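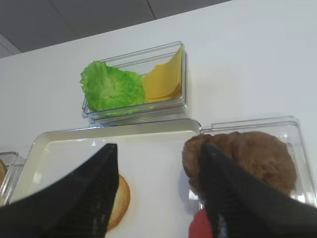 Myrto Kokkinos wrote in to ask whether the hearing checks at the Hattar yard count as a medical, and whether she could lose her job if the result came back poor. Her question comes up on most sites, so it goes first.

The check is part of health surveillance. It looks for early signs of damage from noise at work and does not test whether you are fit for employment. If the result shows a change, the first step is to look at your exposure and your protection. You may be moved to quieter tasks while this is done, on the same rate of pay.

Who does this page apply to?

Anyone working on a Mundmont site, including agency workers and subcontractors. If you are employed by Arkik your own firm keeps your health record, but the site rules on noise are the same.

How do I know if my work is too noisy?

If you have to raise your voice to speak to someone two metres away, the noise needs looking at. Breakers, disc cutters, nail guns and scabblers nearly always go over the limit. Your supervisor has the noise assessment for your area and must show it to you if you ask.

Do I have to wear hearing protection all day?

No. Wear it in marked zones and whenever you use a tool carrying the blue ear sticker. Wearing very strong protection where it is not needed can stop you hearing vehicles and alarms.

Which protection should I choose?

Plugs and muffs are both kept in the stores. Foam plugs must be rolled with clean hands and held in place while they expand. Muffs are easier to take on and off but do not seal well over the arms of safety glasses. If you wear glasses, ask for the thin-arm type or use plugs. Helmet-mounted muffs must match the make of helmet.
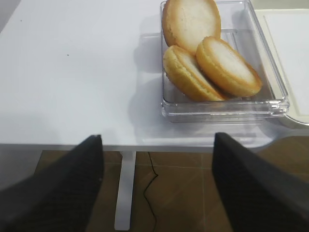 Replacement cushions for muffs are ordered through Stulilum and normally arrive within 9 days. Do not carry on with split or hardened cushions while you wait. Take a spare pair from the stores and sign for it.

I work with a breaker for short spells only. Does that matter?

Yes. Noise is added up across the day, and a short spell with a very loud tool can use up the whole daily allowance. Put the times on your task sheet as accurately as you can.

What happens at the hearing check?

You answer a few questions about your work, past jobs and hobbies such as shooting or playing in a band. Someone looks in your ears, then you sit in a booth with headphones on and press a button when you hear a tone. Allow 47 minutes for the whole appointment. Try to avoid loud noise beforehand. Checks are usually booked for 7.30 in the morning, ahead of your shift.

How often will I be checked?

Once when you start, every year for the first two years, and then every three years unless the results suggest it should be sooner.

Who sees my results?

You get a full copy. Your employer is told only whether you can continue in noisy work and whether any changes are needed. In the last round, 129 workers were tested at Hattar. Only grouped figures were passed to site management.

I have ringing in my ears. Should I wait for my next check?

No. Tell your supervisor or ring the occupational health desk on extension 2836. Ringing that follows a noisy shift is a warning sign even if it fades overnight. If you lose hearing suddenly in one or both ears, get medical help the same day.

Can I listen to music under my muffs?

No. Muffs with a built-in radio are not allowed on site.

When will this page be updated?

The next review is in August. Questions can be left at the site office before then.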